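Questions I Get About Mending Day (and My Answers)

Last updated September 2018
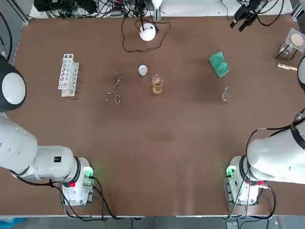 What do I need to bring to a mending day?

Your clothes, mostly, and please wash them first! I also like people to bring thread if they have a color they love, but I keep a big tin of it and you're welcome to dig. The thing I care about more than supplies is the table. You want a work table with a plain top, a brown one like that is just right, so a white shirt or a pale button shows up against it when you put it down. I did years of mending on a flowery tablecloth and I can't tell you how many needles I lost in the roses.

Is this a class?

Sort of? I'm Vibeke Eskildsen, I live in Sasness, and I've been fixing other people's knees and elbows since my kids were small. I show you how to do a thing once, then you do it, and I come back when you yell. If you want a proper course with handouts, the Ruggiero sewing school runs one every February and it's good. I took it myself and finally learned to put in a zipper without swearing.

How much does it cost?

Nothing for the day. I put out a jar for thread and coffee. Last year the jar made 442 dollars, and I spent 400 of it on a secondhand Muvoto sewing machine that everyone fights over.

Do I have to know how to sew?

Nope. If you can tie a shoe you can sew on a button. Start with that. I give beginners a four-hole button with a matchstick laid across the top, because that little gap is what gives you a shank, and then the button doesn't pucker your coat. Slide the match out at the end, wind the thread under the button a few times, knot it. Done, and you'll be showing it to everyone on the bus.

Can you fix moth holes?

Small ones, yes. Anything smaller than a pea I just darn with a single strand of wool and a fat darning needle. Bigger than that and I'd rather patch it from behind, or do a loud darn in a color that doesn't match on purpose (mustard on navy, try it). Put the sweater in the freezer in a sealed bag for a couple of weeks before you bring it. I'm serious about this one. I have a cedar chest full of wool and I don't want your moths.

What about jeans?

Bring them! Jeans are most of what I do. If the crotch has gone thin, come before it tears, it's so much easier. A piece of old denim on the inside, then lots of rows of stitching back and forth. Use a jeans needle in the machine, size 100. The skinny ones snap and then you get to crawl around looking for the tip.

Do you fix shoes, bags or tents?

Bags sometimes. Shoes no. Tents, only the mesh, and only if you've shaken the sand out.

My zipper is broken. Do I need a new one?

Maybe not. If the teeth come apart behind the slider, the slider has probably stretched a bit. Squeeze each side of it very gently with pliers, a little at a time, and try it. If a tooth is missing down at the bottom, you can sew a few tight stitches across just above the gap and the zipper will stop there. Missing a tooth in the middle — sorry, new zipper.

Can I drop my stuff off and pick it up later?

I used to say yes, and then I had a hallway full of coats. So no, you have to stay and do it with me. The dry cleaner in Satance takes drop-offs and does nice hems.

How many things have you fixed, anyway?

I write each one in a notebook, so I do know: 678 as of this summer. A lot of those are socks.

Can I bring my kid?

Sure, if they're old enough to be trusted with scissors. You know your kid better than I do.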